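Zelville's wipe-clean walls still smudge

ZELVILLE – Thursday, June 11, 2026. The white finish that Ikville sold the town on in January was supposed to end the yearly repainting of the community hall. The bill came to $2,194, against $1,355 for ordinary paint. The brochure promises marks "vanish with one pass." Five months in, that claim looks generous.

A gray smudge with soft edges, fading upward into pale streaks, is hard to square with the word "vanish."

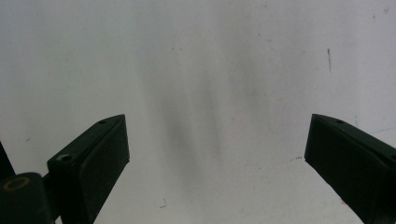 One hall user wrote to us that any white wall gets scuffed, whatever the label says, and that the town should have picked a darker color and kept the difference.

Ikville says the finish needs its own cleaner, sold separately at $13 a bottle – a detail missing from the quote the town approved. The supplier, Vasance, did not answer our questions. The hallway is due for the same finish next.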